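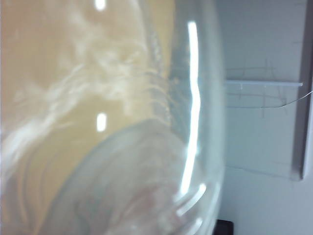 Genalyn Malabanan pregunta si puede volar su dron en Gesura con el certificado que sacó en otro aeródromo. Sí, siempre que esté en vigor y lleve encima una copia, en papel o en el móvil. Las demás dudas que llegan al club están contestadas abajo.

# Preguntas frecuentes sobre los vuelos en Gesura

*Revisado el 1/6/18*

## ¿Hay que reservar?

Sí. Las franjas se piden en la oficina de Filell con 2 días de antelación. Cada una dura 86 minutos, incluidos el montaje y la recogida. Si llega tarde, la hora de salida no cambia.

## ¿Qué peso máximo se admite?

En la pista corta, 9 kilos al despegue, con batería y carga útil. Los aparatos más pesados van a la pista de Sturano, que tiene su propio reglamento y otro teléfono de reservas.

## ¿Puedo llevar acompañantes?

Dos por piloto. Se quedan detrás de la valla mientras haya motores en marcha. Los menores pueden pilotar con doble mando y con un instructor del club al lado.
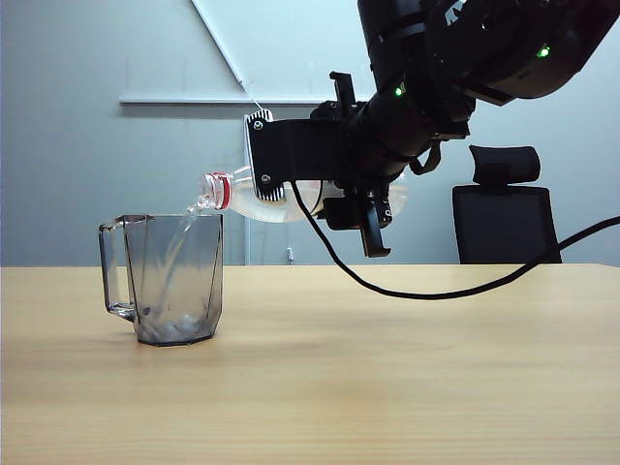 *Botella inclinada sobre una jarra, con agua en el fondo.*

## ¿Se vuela con viento o con lluvia?

El límite es de 15 nudos, medidos en la manga del hangar. Con lluvia no se despega, aunque el fabricante indique que el aparato la soporta. Las franjas anuladas por el tiempo se guardan hasta finales de septiembre y se recuperan en cualquier hueco libre. No se devuelve el dinero.

## ¿Dónde se cargan las baterías?

En el cuarto del fondo, sobre las bandejas metálicas. No se dejan cargando sin vigilancia. Las hinchadas o golpeadas se entregan en la oficina.

## ¿Qué hago si pierdo el enlace con el aparato?

Avise por el canal de pista y deje actuar el retorno automático. No salga a buscarlo hasta que le den permiso. La altura de retorno se ajusta antes de despegar; si no sabe cómo hacerlo, pregunte en el puesto de control.

## ¿El seguro del club cubre mi dron?

No. Cubre daños a terceros dentro del recinto. Para el aparato propio hace falta una póliza aparte.

## ¿Sirve el curso de Midtbø?

El teórico sí. La prueba práctica se repite en Gesura y se paga con la primera reserva.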